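A day at the Skullidov bowl works

I have wanted to go to the Skullidov open day for years and every year something gets in the way, usually a wedding. This time I bought the train ticket before I could talk myself out of it, and on March 1, 2025 I was standing in the rain outside a brick building in Dremivden with a paper cup of tea and a line of people in very sensible shoes.

If you don't know Skullidov, they make tableware. Bowls mostly, some mugs, a butter dish my aunt swears by. They've been in the same building since before my mother was born, down where the river bends, and you can smell wet clay from the parking lot. I love that smell. It took me straight back to school art class and the ashtray I made for a family in which not one person smoked.

Getting there is easy enough. The train stops at Ferkside and from there it's a bus, every half hour, that lets you off at the bottom of the hill. The hill is steep! Wear a coat you can open. There is parking if you drive, but it was full when I walked past and people were leaving cars on the grass and then having trouble getting them off again.

We went in through the slip house, which is where they mix the clay with water until it looks like melted milk chocolate ice cream. Three big tanks, all stirring away, and a guide in a brown apron who let us put a finger in a bucket of it. It's colder than you'd expect and it dries on you in minutes. I found some behind my ear that night in the hotel, so goodness knows.

After that came the throwing room, and this was the part I'd come for. Only two people still throw by hand there, and everything they make goes into the special orders. The woman nearest the rope made a soup bowl while we watched, and then another, and then another, and I swear you could have swapped them around and she wouldn't have known which was first. A boy next to me asked if she ever got bored. She said she got hungry. The rest of the bowls are pressed in molds, and that's quick and noisy and a bit like watching someone make waffles.

The kilns were my favorite, though, in the end. The old one is a Nishimura and it takes 3818 bowls in a single load, stacked on shelves with little three-legged stands between them so the glaze doesn't stick. They had the door open and we could walk right up to it. The walls inside are all drips and splashes of color from years of glaze, and I could have stood there for an hour. The guide said they fire the clay first to 1049 degrees — Celsius, I had to ask — and then again with the glaze on. She also said the whole load once came out purple and they sold every piece as a limited edition, which I thought was smart.

Then the glaze room. They have more than 3000 test tiles hanging on nails along one wall, each with a number scratched on the back, and you're allowed to turn them over. I spent too long there and lost my group and had to tag along with the next one (hello to the family from Group C, thank you for the mints). What surprised me is how little the raw glaze looks like the finished color. The one that comes out a deep sea blue goes on a sort of dusty pink. You just have to trust the label.

Everyone had an opinion on the new pastels. Skullidov has been known for browns and dark greens forever, the kind of colors that hide gravy, and now there's a soft range coming out in June. I went in suspicious. My own kitchen is all brown stoneware and I'm happy with it. But I have to say that pale green and light blue next to each other did something to me, and I was doing sums in my head about shelf space before I'd left the building.
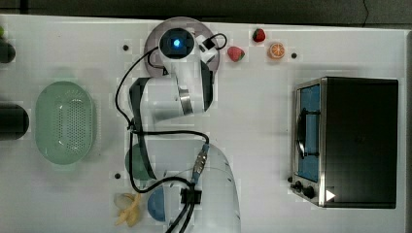
I'd go for the brown every time, one visitor told me while we waited for the café to open, because pale bowls show every scratch from a spoon and you'll be sorry inside a year. She may be right. I asked at the shop and they said the new glaze is harder than the old one, but they would say that, wouldn't they?

The café does a leek soup served in their own bowls, and you can buy the bowl you ate from at a discount if you ask at the register. I did not need another bowl. I bought the bowl. The bread was good too, dark and a bit sour, and they'll give you seconds if you look sad enough.

The seconds shop is across the yard and it's the reason half the crowd was there. Go early. By the time I got in, the big serving dishes were gone and there was some polite elbowing over the mugs. I came away with two side plates with a tiny bump in the glaze, and a spoon rest that I think was meant to be a leaf. They wrap everything in newspaper, loads of it, and none of mine broke on the way home, even with my bag getting kicked under the seat all the way back from Ferkside.

A few practical bits. The tour lasts a little over an hour if you don't wander off like I did. The floors are wet in places and there are steps up to the glaze room, but they'll take you around by the yard if stairs are a problem. Bring cash for the seconds shop, the card machine kept dropping out. The restrooms are by the slip house and the line moves slowly.

I've already asked about next year's date. They don't have one yet, but you can leave your email at the front desk, on the clipboard with the pen tied to it.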